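Dunleavy Owners Board > Maintenance and Repair > Quote for rear door panel, does this look right?

mtran_72
I have a Dunleavy wagon with a rattle in the left rear door. The shop (Oltetti, the one out by the highway) says the inner panel clips are shot and wants $1272 to replace the whole panel and the clips with it. The panel itself is fine as far as I can tell. No cracks, no stains. Does anyone here think that's reasonable? I've never taken a door apart.

gravelpit
No. Clips are cheap. The labor to pull a rear door panel on that car is an hour if they're slow.

Mimoza Z
It depends on what they mean by shot. On mine the clips were fine, but the plastic tabs they slide into had broken off the back of the panel. If that's what happened to yours, new clips won't hold. Ask them to show you the back side.

mtran_72
They didn't say anything about tabs. I'll call tomorrow.

gravelpit
Tabs can be glued. I did two of mine with plastic epoxy in October and they have held through a winter. I would not pay for a panel over a tab.

oldwagoner
I'd disagree with gluing them. I've had glued tabs let go the first hot week of summer, and then the window switch wiring gets tugged when the panel sags. Buy a used panel from a salvage yard if the tabs are gone.

gravelpit
What glue did you use? Superglue won't do it. Two-part epoxy, rough up both sides first, leave it overnight.

oldwagoner
Two-part, sanded, left it a full day. It still let go. Maybe the plastic in the later cars is different.

Mimoza Z
Could be. Some of these panels have an oily feel on the back and nothing sticks to that until you clean it with alcohol. The color on the later ones is a light gray molded plastic and they're easy to find used, if you don't mind that the shade may be off a little.

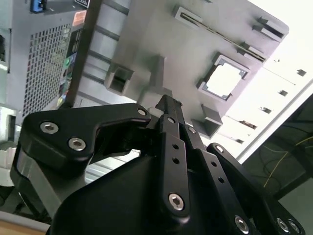

Light gray molded panel, black tooling in front of it.

Check any used one for warping before you pay. Lay it on a flat floor and push on the corners.

mtran_72
Called Oltetti. The guy said 7 clips are broken and they "don't do clips only" because of their warranty. He never had the panel off, he was going by feel. So I'm not sure how he got to seven.

gravelpit
Then he's guessing. Go somewhere else.

pdx_lurker
To be fair to the shop, if they do the clips and it still rattles, the customer comes back angry. I worked a counter for a while. Whole-part quotes are how they avoid that. It's still too much money.

oldwagoner
Agree with pdx on both. Also, has anyone ruled out the window regulator? Roll the window halfway down and drive over the same road. If the noise changes, it's not the panel.

mtran_72
Tried it at lunch. With the window halfway down the noise is a lot louder. Fully up, it's a faint buzz.

oldwagoner
Regulator or the glass guide. The panel has to come off to get at it, but you can put the same one back on.

Mimoza Z
Buy a bag of clips before you start anyway - you will break a couple. Flavik sells them and they fit fine.

gravelpit
Flavik clips are loose in mine. I'd get the dealer ones.

mtran_72
OK, ordering dealer clips and a trim tool. Marcus Tran here if anyone nearby has done a regulator and wants to earn a pizza. I'll post when the door is apart.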